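Packing corner, a few words for members
by Marleny Ccori

Since November I write these lines for everybody who sends things from our Cabrera workshop. My subject this month is small: the corners.

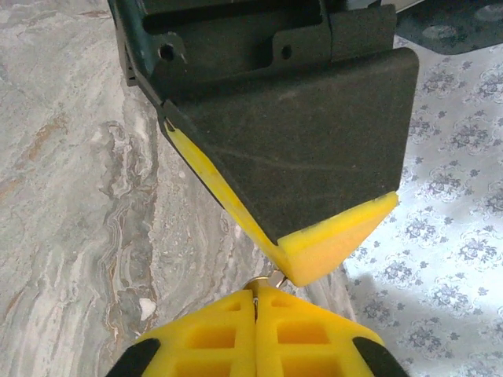
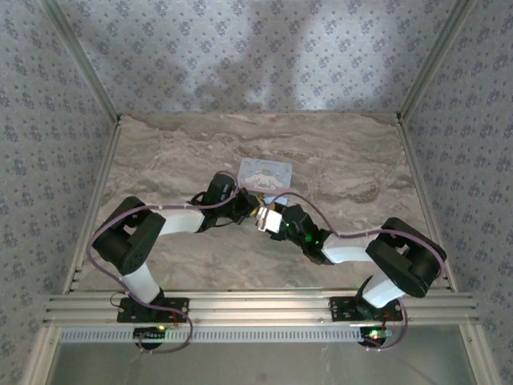
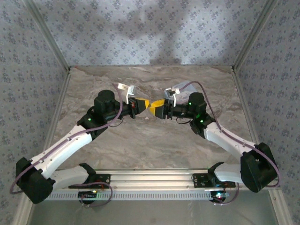 Corners are the first part to suffer when a parcel falls. Last year we sent 31 parcels to the Fatorholm shop, and the returns came back with the sides in good order and one corner crushed. I had put paper all around, very nicely, and it did not help me. Now I use foam corner pieces. The good form is the V, like the bright yellow one in the first picture, with one long thin arm and one shorter and thicker, and a rounded point where they meet. The point must sit close on the corner of the plate. If there is a space for a finger, the piece will travel – please take a smaller size or fix it with paper tape. Do not put tape directly on a painted surface.

Oratile Mtshali keeps a box of used pieces on the shelf beside the Bolwood cabinet. Please look there before you open a new bag. A new bag has 18 pieces and we have only two bags until the next order. Pieces which do not come back to their shape after pressing go to the bin.

Next time I will write about string.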